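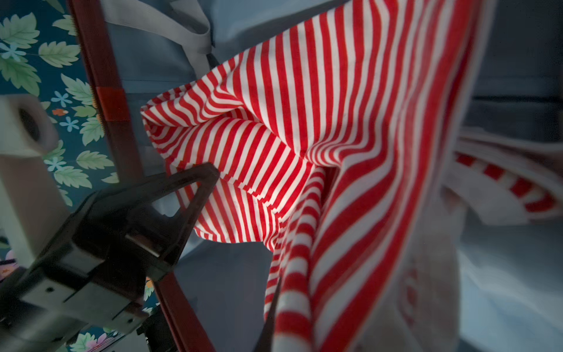
Un tissu rayé rouge et blanc.

Le voyant orange et la facture qui le suit

Le mois dernier, mon garagiste m'a tendu un devis de 400 euros avec l'air d'un homme qui annonce une bonne nouvelle. Le boîtier de diagnostic avait parlé. Une sonde était « hors plage », il fallait la remplacer, et tant qu'on y était, nettoyer le circuit d'admission avec un produit dont je n'avais jamais entendu le nom. Combien de temps avait-il passé sous le capot ? Le temps de brancher une prise sous le volant et d'attendre que l'écran s'allume.

Je ne crois pas au diagnostic électronique tel qu'on nous le vend. Je crois aux codes défaut, ce qui est différent. Un code vous dit qu'une tension mesurée à tel endroit est sortie de l'intervalle prévu. Il ne dit pas pourquoi. Un connecteur oxydé, une masse fatiguée, un fil frotté contre un support pendant des années, une durite fendue plus loin en amont : tout cela peut donner exactement le même code qu'une sonde morte. Et la sonde, elle, se vend bien.

On me répondra que les voitures sont devenues trop complexes pour l'oreille et la lampe torche. C'est vrai en partie. Sur ma vieille Urkus, j'entendais un galet de courroie fatiguer des semaines avant qu'il ne lâche. Dans ma Fesden actuelle, l'insonorisation est telle que je n'entends à peu près rien, et le constructeur a remplacé la jauge de température par un témoin qui ne s'allume que lorsqu'il est déjà tard. On nous a retiré les instruments, puis on nous facture leur lecture.

Alors j'ai refusé le devis. J'ai emporté la voiture chez Faustine Lecomte, qui travaille seule dans un atelier à la sortie du bourg et qui possède la même valise que tout le monde, une Clikatbridge un peu rayée. Elle a lu le même code. Ensuite elle a posé la valise et pris un multimètre. Le défaut venait d'une cosse, côté faisceau. Elle l'a refaite, elle a effacé le code, elle m'a demandé de revenir après 6 jours de trajets normaux. Le voyant ne s'est pas rallumé. Cela ne prouve pas qu'il ne se rallumera jamais, et elle a été la première à me le dire.

Je me méfie des anecdotes, y compris des miennes. Une cosse ne fait pas une théorie, et il y a des sondes réellement mortes. J'en ai changé une moi-même il y a longtemps, à tort ou à raison, je n'en sais toujours rien. Ce qui me gêne est ailleurs : rien, dans la manière dont un atelier est payé, n'encourage à chercher. Remplacer une pièce prend un temps connu, inscrit dans un barème. Suivre un fil prend le temps que ça prend. Le client râle si on lui compte deux heures de recherche pour une réparation de trois minutes, alors qu'il paie sans broncher une pièce neuve dans son carton. Nous avons notre part là-dedans.

Quant aux abonnements de « diagnostic prédictif » qu'Eichhorn propose maintenant sur téléphone, j'attends de voir. La démonstration que j'ai suivie annonçait l'usure des plaquettes, l'état de la batterie et le « risque moteur » sous la forme d'une petite jauge verte. Risque de quoi, calculé sur quoi ? Le conseiller n'a pas su me répondre. Il m'a parlé d'algorithme. Je lui ai demandé si l'application distinguait un thermostat bloqué d'un manque de liquide. Il m'a proposé un mois d'essai.

Je ne réclame pas le retour du carburateur. Je voudrais simplement qu'une ligne du devis indique ce qui a été vérifié avant de conclure : telle résistance mesurée, telle alimentation contrôlée, tel connecteur débranché et regardé. Si la case est vide, on saura à quoi s'en tenir. Posez la question au comptoir, la prochaine fois. Demandez ce qui a été testé en dehors de la prise. Dans le premier garage, on m'a regardé comme si je demandais à voir les comptes.

La Fesden roule, pour l'instant. J'ai gardé le devis dans la boîte à gants.

Articles récents
Vidange espacée : qui y gagne ?
Pneus quatre saisons, le compromis qu'on paie deux fois
Contrôle technique : lire son procès-verbal sans paniquer
Batterie faible en décembre, faut-il vraiment la changer ?
Pièces d'occasion : ce que le vendeur doit vous dire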